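# Unit 6: Boards, Charts and Other Shared Surfaces

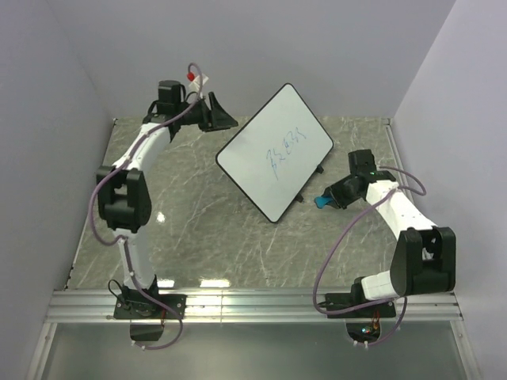
*A whiteboard laid flat on a table between two robot arms.*

Reading for this unit: Hamel, chapter 2, and the first half of the Flindis packet. Bring the packet to class. We will mark it up together.

## Why this unit

Most of you will teach adults in rooms you did not choose. The Pamdale evening center has one wall board per room and a few small ones in the supply closet. What you write there is often the only record the group shares during a session, and it gets erased at the end. This unit covers how to plan that writing.

## Terms

**Working area.** The part of the board used for things that change: sums, student answers, rough drafts.

**Standing area.** The part that stays up for the whole session. Usually the session goal, the page numbers and any new words.

**Board plan.** A sketch made before class showing what goes where. It can be done on half a sheet of paper.

Clekunov uses "fixed" and "free" for the first two terms, in the opposite order. The quiz will use the terms as given in this handout.

## Layout

Divide the board before anyone comes in. A vertical line one third of the way across works for most rooms. Put the standing area on the side farther from the door, where latecomers are less likely to block it.

Write in print letters. Cursive is hard for learners who are new to the Latin alphabet, and several of your students will be. Letter height should be 2 inches in a room of average depth. Walk to the back row and check.

Black and dark blue can be read from everywhere. Red is fine for underlining but poor for whole sentences. Leave green and orange in the tray.

## Talking and writing

New teachers tend to talk while facing the board. Write the line, turn around, then speak. The pause will feel long to you. Students use it to copy.

If you need more than six lines in the working area, stop and ask whether the group is finished with the first ones. Erase from the top. Don't erase in patches, which leaves students unsure what still counts.

## Small boards on tables

A board laid flat lets people write without standing up in front of others. Shy groups often do better this way. Three or four people can share one. More than that and somebody ends up reading upside down the whole time.

Rotate the marker every few minutes. Hamel suggests doing this by the clock, and I agree, though the example on page 296 runs too long for our 50-minute periods.

## Assignment

1. Make a board plan for the reading lesson you wrote in unit 5.
2. Trade plans with a partner and copy your partner's plan onto a real board.
3. Note anything you had to guess at. Hand in the plan and the notes together.

Keep the notes to one page. Typed or handwritten is fine.

Questions go to Nazma Sikder, room 21, before the evening session starts. Late plans are accepted until the end of May at half credit.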